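3.2 Storage posture of cellulose sponges between uses

The households in the Pondirton sample kept their dish sponges in one of three postures: flat with the foam down, flat with the scouring pad down, or standing on a long edge. The posture was recorded at each visit before any washing took place. Where a holder or rack was in use, the posture imposed by the holder was recorded and the holder type noted separately (Section 3.4). Sponges left in the sink basin were excluded from the posture analysis and are treated with the standing-water cases.

Of the 90 kitchens visited, 37 kept the sponge on a counter or table surface with no holder of any kind. This subgroup is of interest for the present section, as drying in these kitchens depends mainly on contact area and on the air movement over the exposed faces. A sponge lying flat has one large face sealed against the surface. Standing on edge, the same sponge rests on a narrow strip of foam and pad, and both large faces are open to the air.

Two-layer sponges complicate the comparison. The abrasive pad is a nonwoven web with large voids and holds little water by capillarity, while the cellulose block holds most of the load. When the pad is placed down it acts as a spacer and allows limited drainage under the foam. Wongsuwan's earlier bench trials with Flisen sponges found a shorter drying time for this posture than for foam down, but the trials used a perforated tray and cannot be applied directly to a solid tabletop.

Stability on edge was also considered. A new block stands without support. After repeated wringing the foam loses its square corners and the sponge tends to lean toward the foam side. Participants who used the edge posture often placed the sponge near some other item, and the surface around it was seldom cleared for the purpose. The neighboring items were mostly food and drink awaiting use or removal, (Figure 4).

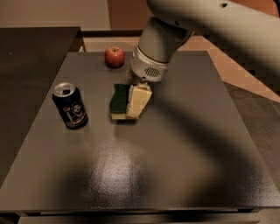 Figure 4. Two-layer sponge on edge on a dark grey tabletop, with an apple and a drink can.

Compression was handled as a separate variable. Squeezing the foam from the sides expels water from the upper part of the block first, and some of this is drawn back when the pressure is released. For this reason, all weighings in the Phromma protocol were made after a fixed rest of 11 minutes. Sponges handled during the rest period were returned to the start of the sequence.

Surface material had a smaller effect than expected. Differences between sealed and unsealed tops fell within the spread of repeated weighings for the edge posture, and were distinguishable only for foam down. The Plallar balance used in the July visits was replaced before the final round, and the affected readings are marked in the supplementary table.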